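Come Work the Bench With Us — Lab Technician, Wet Chemistry (Gostgate site)

Posted 14 Nov 2019
Zastitz — Gostgate — Full time, permanent
Ref. 155

Hi! I run the wet lab at Zastitz in Gostgate and I'm looking for one more technician to join my team in March. I'm writing this ad myself (HR has kindly let me), so it's going to sound like me.

First the big thing, so you can decide if you want to keep reading. We're moving a chunk of our stirring and sample handling over to robot arms. We call the project Lumenta. When I started here, stirring was most of my morning. You stood there with a rod and a beaker, then you did it again, and by lunch your wrist let you know all about it. I don't miss it one bit!

The arms are still learning the job, and they need people next to them who know what good bench work looks like. That's you, I hope.
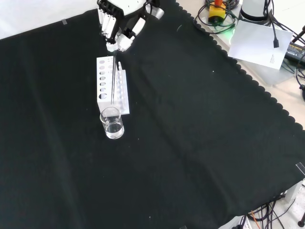
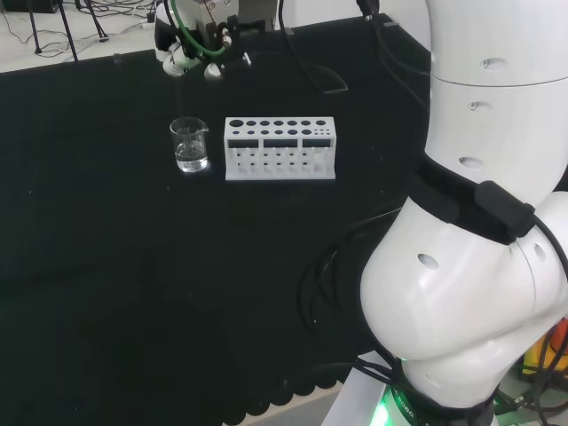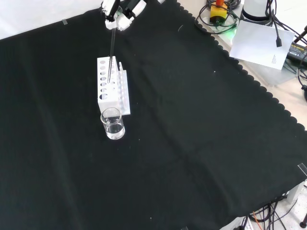
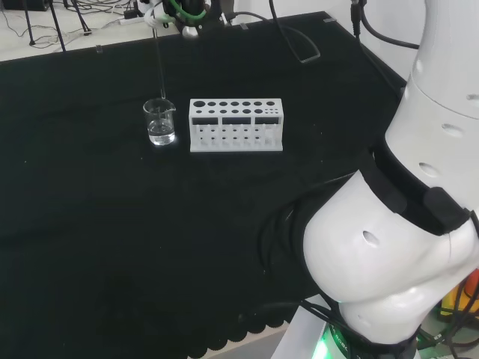
The rod, the beaker and the rack, on the black cloth.

Reading time: 4 min

So what would your day look like? Mornings you set up the stations, fill the glassware and run the first trials with the arm. You write down every slip, every tap of the rod against the glass, every time it misses a hole in the rack. Afternoons are regular bench work, the kind with gloves and a timer, plus a short call with the software folks at our Drusden office. They're friendly, and they do want to hear it when something annoys you.

I should be straight with you about jobs, too, as people ask me at every interview. There are 13 of us in the lab and the plan is for that to go up by one (hello). What has changed is the work. Two of my longtime techs now spend half their week training the arms, and one of them loves it and the other would rather titrate. Both are fine with me — we swap shifts around so people get more of what they like.

What I need from you:
A two-year degree in chemistry or lab science, or the same in bench time
Steady hands and readable notes
Willingness to press the stop button the second something looks off
No coding. If you're curious, we'll teach you some

What you get:
46 days of paired training before you run a station alone
4 weeks of paid vacation
Day shifts only, and a say in which tasks we automate next

To apply, send a resume and a few lines about the most boring lab task you've ever done to the Zastitz front office in Gostgate, with the reference number on top. Skip the formal cover letter, please. I read all of them myself, usually with a coffee, and I'll write back either way.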